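Renal ultrasound at the Tilldale site: protocol update
Speaker notes, Glenys Edwards, 7/5/23

Slide 1. Start with scope. Adult outpatient kidney studies only. Transplant kidneys and pediatric referrals stay on the old protocol until the February review.

Slide 2. Patient prep. Bladder moderately full, no fasting needed. Reception has been handing out the abdominal prep sheet by mistake. Show the correct one and leave it up while people read.

Slide 3. Required views. Long axis and transverse on each side, with length measured pole to pole. Take the longest of three measurements. Record the patient's position, supine or decubitus, in the Follix worksheet. The field is optional in the software but required here. 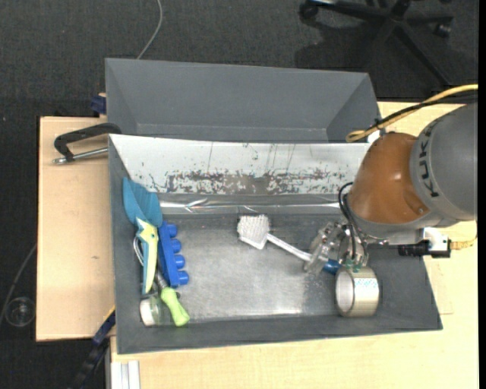
Slide 4. Post-void residual. Scan again within ten minutes of voiding. Volumes under 50 mL are reported as a number with no comment. Anything over 200 mL gets a same-day call to the referring office, logged with time and initials.

Slide 5. Audit results. We pulled 70 studies. In 29 the position field was blank. Do not name sites. Pause for questions, expect one on older studies imported without the field.

Slide 6. Doppler. Only when requested or when the two kidneys differ in length by more than 1.5 cm. Keep the angle at 60 degrees or less. Samuel has the worksheet template, room Akura.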